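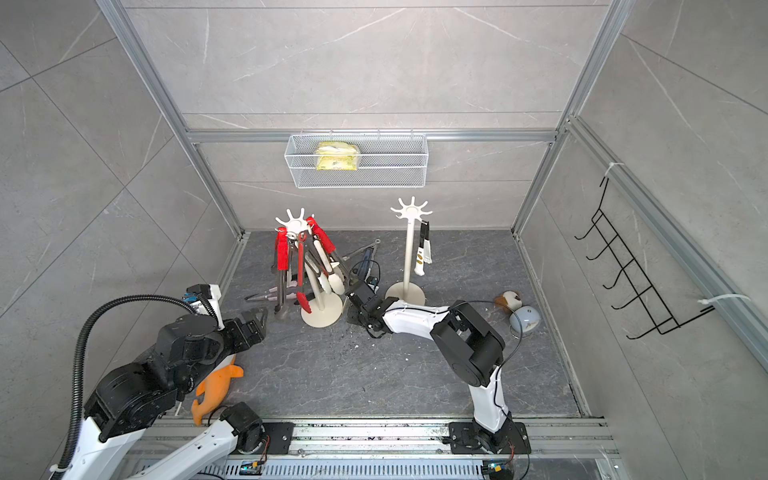
Page last changed: 14/06/2026

Visit to the Xiong teaching hall, Voddale

Our group was let in through the loading door on Lereck Street, signed the book and left our coats on a rack. The hall is one long room with a row of cells down one side. Peiyu Bai runs the recording side of the place and took us through. We had two hours, which was enough for one cell, the review desk and a short talk at the end.

I went because our shop in Heswood is thinking about collecting its own demonstrations next year, and I wanted to see how people who do it every day have set things up.

The cell

The job being recorded is hanging kitchen tools on a pair of stands. Each stand has a pole and a crown of curved hooks at the top, and the tools are mostly tongs, with handles in several colors. Two arms share one rail along the front of the cell. The walls have a pale marble pattern and the floor is a darker gray. I asked about the choice of floor and was told that it was picked to make shiny metal harder to find, so that the model would not learn on easy backgrounds only.

Two people work a cell. One drives the arms and the other resets the tools and watches the clock. They swap after 24 recordings. Peiyu said they tried longer turns last August and the motions got sloppy toward the end, with a lot of small corrections that then showed up in what the model learned.

Tongs are a hard choice of object. A closed pair can be picked up almost anywhere along its length, but only the ring at the end is any use for hanging, so the grip has to leave the ring clear. If they land across each other on the floor, the driver has to decide which one to move first. There is no rule for this on the instruction sheet. Different drivers choose differently, and the team wants that variety kept.

The fixed view is good for judging where the arms are. For the last bit of reach, the drivers go by the view from the gripper, and so does the model. From down there the tools fill most of the floor and the stand is reduced to a base and a pole.

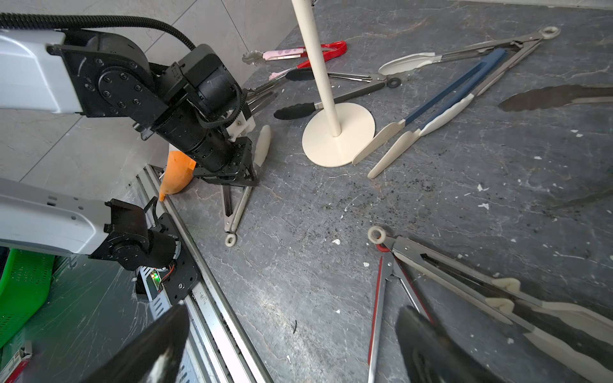 Resetting between recordings

I had expected resets to be quick, and they take up a good part of the day. The person resetting follows a card that says which tools go on the floor and which start on a stand. Some cards begin with one stand loaded and the other close to bare. Others split the tools up more evenly. The exact angle of each tool on the floor is left to whoever is doing the reset.

Other items stay in the cell too. The mesh basket hangs on the back rail with a yellow package in it, and there is a black rack on the right wall and an orange plush toy on the left side. They belong to other tasks, and for the tongs work they are left alone. We were shown 13 cards, and none of them had the toy listed as something to pick up.

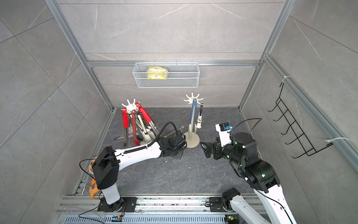 The floor gets swept when the shift changes and not in between, so crumbs and specks build up. One of our group thought it should be cleaner. Peiyu's answer was that kitchens have crumbs. I can see the point, though I would want to know how the same model does on a clean floor before I agreed with it.

What gets kept

Zhiqiang Feng has the review desk. He plays each recording back at double speed with the views side by side and marks it keep, fix or drop. A dropped tool is not a reason to throw a recording away. If the driver picks it up again and finishes, it is kept and tagged as a recovery. What he drops are recordings where the arms stood still too long while the driver thought, or where one camera missed part of the run.

He also checks how the two arms share the middle of the cell. Their reach overlaps there, and a new driver tends to park one arm and do everything with the other. That gives a clean recording that teaches very little about using both. New drivers are asked to redo those.

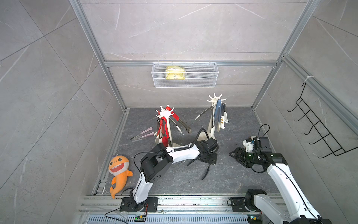 Notes for our own setup

Put both arms on the same rail from the start. Moving one later means doing the camera setup again.

Write the reset cards before the first recording day. Voddale wrote theirs afterward and had to sort the early material by eye.

Zip ties are fine. I had been pricing brackets for the wall rack, and theirs is held on with ties.

Get a proper chair for the review desk. Zhiqiang asked me to pass that one on.

I still need to find out what they use for storage and how long they keep the dropped recordings. Peiyu has my address and will send the sheet the drivers work from. The next open afternoon is in August, and places are booked through the front office.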